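Category: Talks & Slides > Automation

Speaker notes, kit review talk. Long version, trim if the slot before me runs over.

Okay, hi everybody, thanks for squeezing in. I'm going to talk for a while about the Distis starter package, the one Flavness sells as a simulator plus a matching gripper arm, and whether I'd spend my own money on it. (Short answer, kind of. Long answer, the rest of this talk.)

Put the simulator views up right away, people want to see it.

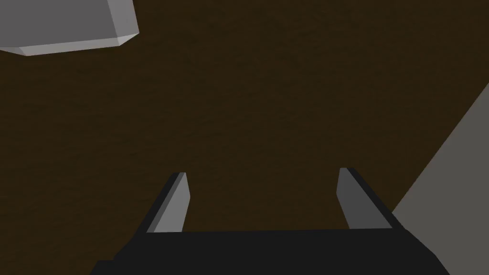 Both of these are rendered, straight out of the simulator, fingers open and nothing in them. 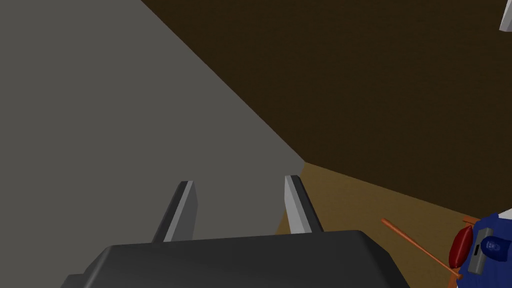 So what do you get in the box? You get a license for the simulator, a folder of ready-made rooms and tasks, the arm itself, a power brick, and a cable I would describe as optimistic in length. The arm takes a while to ship. The license key shows up in your inbox right away, and I think that's a smart way to do it, since you can be practicing in software while the hardware is still on a truck somewhere. I had my first task running on my laptop the same evening, with a bowl of cereal next to me!

Price slide. The base package is 1,033 dollars. The full one, with the second arm and the longer support plan, is 2,246. I bought the base one. If you teach a class, ask them about the classroom deal before you pay, it isn't on the main page and I only heard about it from the support chat.

Pause here, someone always asks if you can buy the software alone. Yes. Separate page, same account.

Now the part I like. The view from the wrist is really, really useful. You're looking out past the fingers, and after an hour or so your brain just sort of moves in there and you start thinking from the hand. When I plan a pickup from an overhead view I'm fine until the last little bit, and then I'm guessing. From the wrist I can line up the gap between the fingers with the thing I want and creep in. If you take one tip home, start there and add the overhead view later.

The rooms are plain. Flat shading, hard edges, big gray shapes. I've seen folks online complain that it looks like a video game from forever ago, and sure, it does! I don't mind. It runs on my old laptop without the fan screaming, and resets are quick enough that I never go get coffee while I wait. If you need pretty pictures for training something that has to work under real kitchen lighting, though, this is going to bother you, and you should try the trial before you buy.

Things that bug me. (Don't rush this, it's the part people write down.)

First, losing your bearings. Get close to something big and it can fill up half the wrist view, and then you can't tell which side of the room you're pointed at. I've driven the hand straight into a block this way more than once. There's a mini map, but it's off by default and the switch for it lives under Display, Advanced, Extras. Turn it on during setup.

Second, the manual. It covers installing very nicely and then gets thin right when you start building your own tasks. I learned most of that from the Munasinghe add-on pack, which comes with notes a normal person can follow. It's a separate download and the notes are better than the pack.

Third, saved runs. I've recorded 548 of them so far, and the file browser lists them all in one long scroll with no folders and no search. You can rename a run, so do that as you go. I didn't, and my list is a mess.

Moving from the simulator to the real arm. I did this at the Stavcombe workspace in March, on a borrowed bench, and I'd set aside a whole afternoon for it. The motions carried over pretty well. The grip strength didn't, and I squashed a paper cup before I turned it down. Start low and work up. Also, calibrate again any time you move the base, even an inch. The app will happily let you skip it.

Who should get it: teachers, hobby people, small teams trying out an idea before they ask for a real budget. If you've already got a lab arm you like, get the software by itself and put the leftover money toward cables.

Leave the trial link up during questions. The trial runs for 2 weeks and has every room in it, but it won't let you export, so don't build anything in there you'd be sad to lose.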